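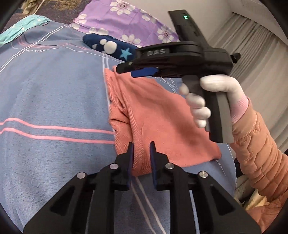

A salmon-pink cloth on the bed.

Room and Linen Attendants, part-time
Katcombe House, Clonby
Posted June 11, 2020

Katcombe House is a guesthouse with 17 bedrooms, a breakfast room and a small laundry at the back of the building. We are hiring two part-time attendants for the bedrooms and the linen store. The work is mostly making beds, folding and sorting cloths and towels, and getting each room ready for the next guest.

What you will do

Strip beds and carry used linen down to the laundry.
Make beds with fresh sheets, pillowcases and a folded throw at the foot.
Fold towels, washcloths and table linen to the sizes marked on the store shelves.
Check every piece for stains, pulled threads and loose hems, and put anything doubtful in the mending basket.
Dust, vacuum and wipe down the bathroom.
Fill in the room sheet before you move on.

Folding is done on the bed in most rooms, as the landing tables are narrow. Lay the piece flat, smooth it from the middle outward, and fold in thirds. Bath towels are folded in half first. We will show you all of this in your first week, and the fold guide is pinned inside the door of the linen store.

The linen store holds 277 sheets and pillowcases and 75 bedspreads and throws. Twice a year everything is taken down, counted and put back. The next count is at the end of June and both new attendants will help with it. Those hours are paid at the normal rate.

Hours

Shifts run from 9:30 a.m. to 2:00 p.m., four days a week, with one weekend day in every two weeks. The rota is posted two weeks ahead. You may swap shifts with another attendant if the front desk is told by noon the day before.

What we ask for

You should be able to climb two flights of stairs with a full linen bag, lift a mattress corner, and be on your feet for the whole shift. You need to read the room sheet and write short notes on it. Hotel or laundry experience is useful but we do train people who have none. We do care about neat corners and about arriving on time.

What we provide

Tunic, gloves and indoor shoes
Paid training for the first two weeks
Lunch on every shift
Parking behind the Irel Street entrance

The pay rate is posted at the front desk and will be confirmed in writing with any offer.

How to apply

Leave a one-page letter at the front desk or mail it to Katcombe House, 651 Araújo Road, Clonby. Tell us which days you can work, when you could start, and any cleaning, laundry or sewing work you have done, paid or at home. Please include a phone number. Applicants we would like to meet will be asked to come in for an hour, see two of the rooms and make up a bed with one of our attendants.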